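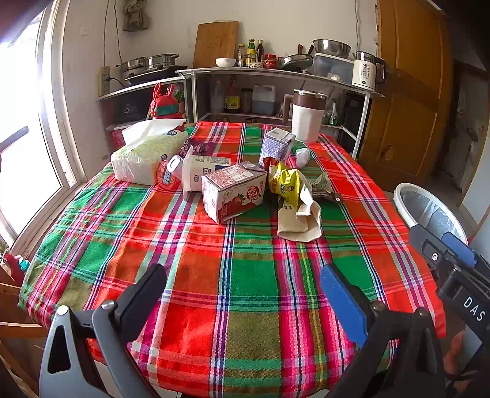

Cartons, snack packets and tissues on the table, hand-held gripper open in front.

Budget first, kit second. Drototness went the other way in December and paid for it: 14 hand-held grippers orderd, no money left for spares. Finger pads wear. Cables go. Put a line in for both.

Ivlow quotes £225 a unit, Pesonen less, but Pesonen's delivery is 60 days and the charger is extra. Ask. Always ask what's in the box.

Then groceries. Yes, really. Drastley spent £91 on its first shop, milk and snacks mostly, and had nothing down for a second. Soft packets crumple, cartons get dented, you buy again.

Storage too, cards fill up fast. And whoever is holding the thing needs paying for set-up time aswell, not just for the hours on the job.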